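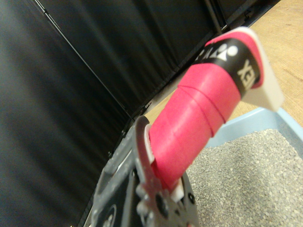

**Can a robot do my chores yet?**

A few of them, slowly, and with a person close by who knows how to stop it.

WILLCOMBE, 7 August 2026 - I run Plonard, and I get asked that question at every family dinner, so I'm putting our answer in writing along with some news. Starting in January we're opening our chore trials to 12 households and five small shops in Willcombe, and we'd love to hear from people who think the whole idea is silly!

We call the program Jaltton. It covers the jobs people grumble about - litter boxes, trash liners, wiping down, putting stock back on a shelf. Our partner Kuusisto is lending us bench space and a lot of patience.

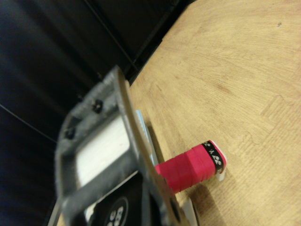
Quyên Âu

I started out sure that folding shirts would be the hard one. Then I spent a winter on handles. A scoop handle is thin and slick, people leave it at any old angle, and a grip that's fine on a tabletop can twist the moment there's weight on the other end. Wrapping tape around things helps more than I'd like to admit (my engineers wince when I say so).

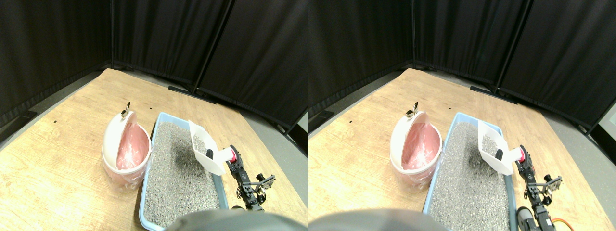
Litter is a good test for the same reason. It shifts, it's heavier than it looks, and you want the clumps in the can and the clean stuff left behind. I can do that half asleep. I wouldn't leave a machine alone with it in your house this year, and I'm not going to sell you one that claims otherwise.

Applications are open to anyone in town. We'll cover setup, and each shop gets $2000 toward staff time. Write to the Plonard trials desk and tell us which chore you hate most.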